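# Hamport Site: Automation and Work Practices Meeting

**Date:** March 31, 2020
**Chair:** Xinyi Ding
**Present:** day shift, afternoon shift, maintenance, training, Wadham (by phone)
**Apologies:** Jindlow depot
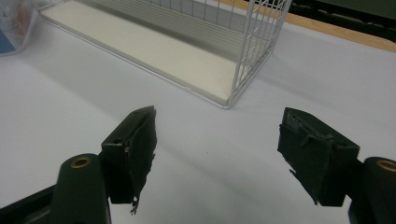

## 1. Previous minutes

Accepted, with one correction. Item 4 should read "tote line", not "tray line".

## 2. Demonstration work at the benches

2.1 The Chair reported that 454 demonstrations of the basket and container tasks have been accepted since the last meeting. Rejected recordings are not included in that figure.

2.2 Afternoon shift asked who decides on a rejection. At present the reviewer at Wadham decides and no reason is returned to the operator. Agreed that a reason code will be returned with each rejection. Wadham to supply the code list.

2.3 Operators raised wrist and thumb fatigue with the hand-held grippers. Continuous use is currently limited only by the length of the job sheet. Agreed to a maximum of 17 minutes of recording, followed by 10 minutes on other duties. The limit applies to all shifts and is not to be traded against an early finish.

2.4 Day shift noted that the job sheet shows demonstration hours as "non-productive". The Chair accepted that the label is wrong and affects how the hours appear in individual summaries. Payroll category to be changed to "skilled bench work". Back-dating was requested. Not resolved; carried forward.

## 3. Gripper maintenance

3.1 Maintenance tabled a revised inspection sheet. Finger pads are to be checked at the start of each shift for fraying, lifting edges and loose fibres. Joints are to be checked for free movement.

3.2 Pads with loose strands are to be replaced, not trimmed. Operators may replace pads themselves once signed off. Maintenance retains all work on joints and bushings.

3.3 Pad stock is held at Jindlow, and requests have been slow to fill. A minimum holding of 2 sets per bench to be kept at Hamport.

## 4. Iturra cell

4.1 The Iturra cell is scheduled to take over basket handling in November. The Chair confirmed that no position is to be removed before a review of the cell's first full month.

4.2 Day shift asked what the present basket handlers will do once the cell is running. The proposed duties are cell attendant, exception handling and continued demonstration work. Training objected that exception handling has no written competency and cannot be assessed. Draft competency to be prepared before any rosters are altered.

4.3 Afternoon shift asked that the cell's stoppage log be open to operators as well as supervisors. Agreed.

4.4 Use of recordings for individual performance assessment was ruled out by the Chair. The wording is to be added to the site data procedure.

## 5. Actions

| Item | Action | Responsible |
|---|---|---|
| 2.2 | Rejection code list | Wadham |
| 2.4 | Change payroll category; report on back-dating | Xinyi Ding |
| 3.3 | Transfer pad stock | Jindlow depot |
| 4.2 | Draft competency | Training |
| 4.4 | Amend data procedure | Xinyi Ding |

Next meeting to be held by phone. Time to be advised by the Chair.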